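Mundemel Picnic and Camping Plates

We have been using Mundemel plates at home for two summers now, and I was so pleased when Bernadette Quinlan at Pestbridge agreed to let us stock them. They're light, they stack without sticking together, and they have a proper lip all the way round, so your beans stay where you put them (my youngest has tested this thoroughly, mostly on slopes).

The set comes as 6 dinner plates with a cotton drawstring bag. The full set with the bag weighs 700 g, so you can hang it off a rucksack and hardly notice. We carried ours round the coast path last February, with sandwiches in one pocket and the plates in the other, and had a very windy but very good lunch!
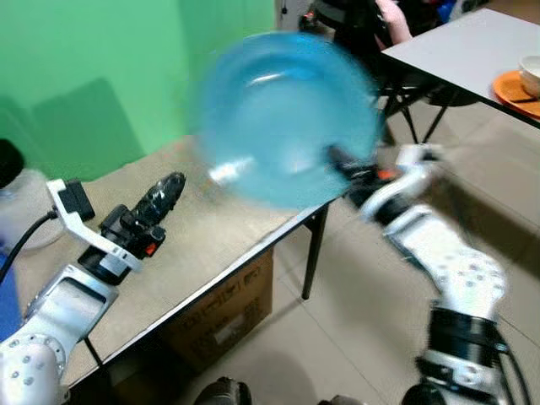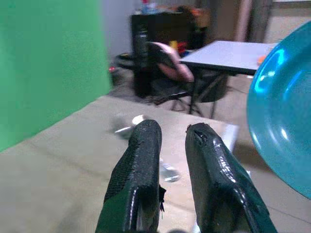
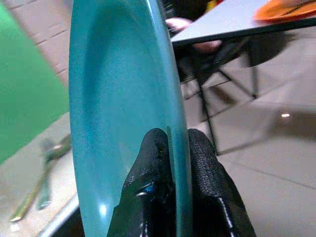
Washing up is easy. Warm water and a soft sponge will do it, or put them on the top rack of the dishwasher. Please don't use them in the microwave or set them down on a hot stove. Curry can leave a yellow tint if it sits overnight, and a paste of bicarbonate of soda left on for an hour shifts most of it.

If you'd like bowls as well, the Obi bowl nests inside the dinner plate and goes in the same bag. Funmilayo Tijani in our packing room eats her porridge out of one every morning and swears it keeps warmer than china. I haven't noticed that myself, but it is a lovely bowl.

Item code: 3678
In the box: 6 plates, 1 bag
Guarantee: 2 years against cracks and splits
Single replacement plates: yes, just drop us a line

Orders placed before noon go out the same day. Bank holidays take a bit longer.

Contact us | Delivery and returns | © Clusteo Outdoor Kitchen | Back to top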